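Home Notebook Benches Suppliers Repairs Log in

Search the notebook... Go

Saturday, September
Entered by Tiina Huttunen

Pinen bracelets, clasp trouble, continued from the last page.

Picked up the box of returns first thing. These are the ones Varkus sent back from the shop floor with the complaint that the clasp opens while the bracelet is being worn. Job number is 1811, same as before. Please keep using that number on the envelopes. Salim started a second one for the repairs and now I have tickets under both. I have moved them all back under 1811.

The batch was 78 bracelets, all silver with gold plate, all with the Trinton box clasp. The clasp is a small box with a slot in the end and a folded spring tongue that pushes in and snaps up behind the lip. When it works you hear it. On the returned ones you mostly don't.

I opened them up under the microscope before touching anything with pliers. Notes from that:

The lip on the box looks fine on nearly all of them. It has a clean edge and it isn't rounded over. I had been ready to blame polishing for this (I said so to Myfanwy, and I have since apologized).

The tongue is the problem. It should sit well open when it's out of the box. On the bad ones it is nearly closed up and stays that way when you press it and let go. The metal has no spring left in it. You can open it again with a knife blade and it will click a few times, then it goes dead again.

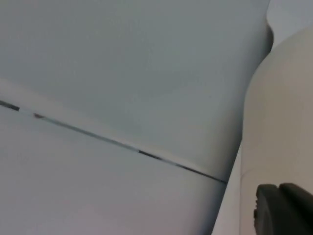
Pale gray casing with the seam running across it.

Talked it over with Tarek, who soldered most of this batch. His order of work was to solder the tongue to the last link and then close the chain at the other end. He used medium solder at the tongue end and kept the flame there longer than he wanted to, on account of the link being heavier than the tongue. The tongue gets hot all over well before the link does. So my guess is that the tongue was annealed at that step, and that it went through plating soft and out the door soft. It would still click at final check because it had only been pressed in a few times by then.

Checked the guess on scrap. I took new tongues from the Trinton packet and did three ways:

a) Soldered as Tarek does it, no protection. Quenched and pickled. Tongue soft. You can close it flat between finger and thumb and it stays closed.

b) Same but with heat paste packed over the fold and most of the upper leaf, and the flame kept on the link. Much better. Still springs. A little weaker than a new one by feel, and I would want to compare after plating.

c) Easy solder, paste, tongue held in the cross-lock tweezers so they take some of the heat away. Best result of the lot. The joint flowed in a short time and the fold never changed color. It does leave a tweezer mark on the underside that needs a quick pass with the rubber wheel.

Going with (c) for the rework unless the joints turn out weak. I pulled two of them by hand against the bench pin and neither let go, but that isn't a proper test. Issa is going to hang weights on them next week.

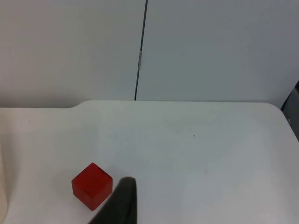
Hakim Workshop / Bench and Finishing

For the pieces we already have back, the question is whether to replace the tongue or harden the old one. Tried hardening first. Closed and opened the fold by hand with flat pliers, then burnished the outside of the leaf with the steel burnisher. Some of the spring comes back. The plate at the fold cracks while you are doing it, though, and under the scope there is bare silver showing. They would all have to go back to the plating bath anyway, and then we'd be sending out a tongue that has been bent far too often. I don't like it. One of them snapped off in the pliers, which settled it for me.

So replace. That means stripping the plate near the joint, cutting off the old tongue, cleaning the link, new tongue with method (c), pickle, polish, replate the whole piece. I don't want to replate just the end. We did that on the Varkus earrings and the color was off and they noticed.

Plating tank can hold up to 16 bracelets on the rack without them touching. Myfanwy would prefer to run it less full, as the chains swing when the agitation is on and leave pale spots where they rub. Agreed, her call. She'll write the rack loading on the tank card.
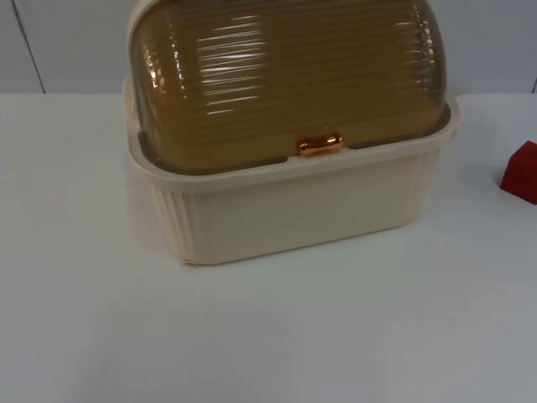
Trinton also sell the same clasp with a tongue that comes already attached to a jump ring, so the heat would only ever be on the ring. I called and asked for samples. The woman there said they come in silver and brass and that the brass one is stiffer, but we can't use brass on these and I told her so. Samples are supposed to come with the next wire order. If they fit the existing box I'd rather switch to them for good and leave the paste method for repairs.

Things to change in the final check:

Press and release each clasp more than we do now. At present it is once or twice. I suggest doing it until your thumb is bored, then looking at the tongue from the side. If the gap has gone down, it fails.

Check before plating as well as after. It costs very little and it would have caught all of this.

Write down which solder was used at the tongue. It wasn't on any of the tickets and Tarek had to go from memory.

Also a safety chain. Salim raised this and I think he's right that on a bracelet of this weight the customer expects one. It is a design matter and Varkus would have to say yes, as it changes the look from the back. I'll put it in the message to them when I send the rework schedule, with a sample made up so they can see it on the wrist. 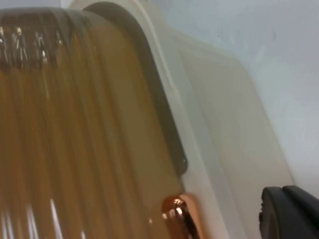 Ribbed amber plastic, close up.

Afternoon. Stripped the first few and cut the tongues off. The old solder is stubborn on the heavy link and has to be filed, since wicking it off with heat spreads it into the next link along. Use the barrette file with the safe back. The big needle file marks the side of the link and then you are polishing for ages.

Paste is low. Issa has put it on the order along with more easy solder. The pickle was changed at lunch, so the blue jug by the sink is the old one waiting to be neutralized. Don't pour it out.

Returned pieces are in the flat drawer under my bench in their own envelopes, bad tongues taped to the front of each. Please keep them together until Issa has looked at the breaks.

Still to do: weight test on the (c) joints, plate the scrap samples and press them again, answer Varkus.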